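Ticket 63 - Brellbridge robotics club, sorting task
Status: open

Hi, me again! The arm handles the valve and the breaker just fine, but the white pipe clamp half keeps beating us. I've slowed the approach from 680 to 600 in the Flidano settings and we still get bad grabs.

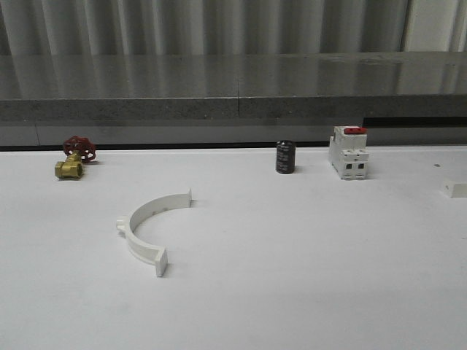 Ming-te Tai thinks our grip width is off for anything curved, so we ran 4 more tries with the fingers opened wider - no real change yet. Should we be grabbing by the side flange instead?

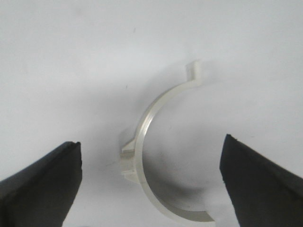 Wrist view, clamp between the open fingers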